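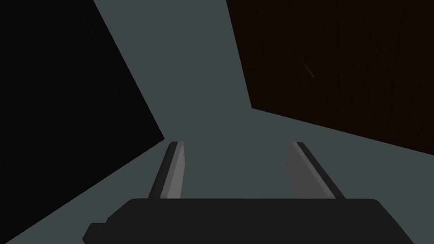 ## Landmine clearance around Kendton: common questions

**Who runs the clearance work?**
Brudico does the survey and clearance. Winell handles risk education in schools and clinics.

**How much land is affected?**
The 2023 survey listed 27 hazardous areas, most of them along the old front line near the Magagula road. The survey didn't cover the river islands.

**Is it safe to use a path that animals use?**
No. A goat may be too light to set off a mine that a person would.

**What do the red and white markers mean?**
Red faces the danger and white faces the safe side. If you only see red, stop — you may already be inside.

**I found something metal. What should I do?**
Don't touch it. Go back the way you came, warn others nearby and call 1321. The line is free.

**Can I burn off my field to check it?**
No. Fire can set off some items and leave others less stable.

**When can farmers return?**
After a handover certificate is signed. The next round of handovers is planned for February.

**Do you pay for mines that people bring in?**
No, and please don't move them. Keep at least 500 meters away until a team arrives.

Last updated 13 Nov 2024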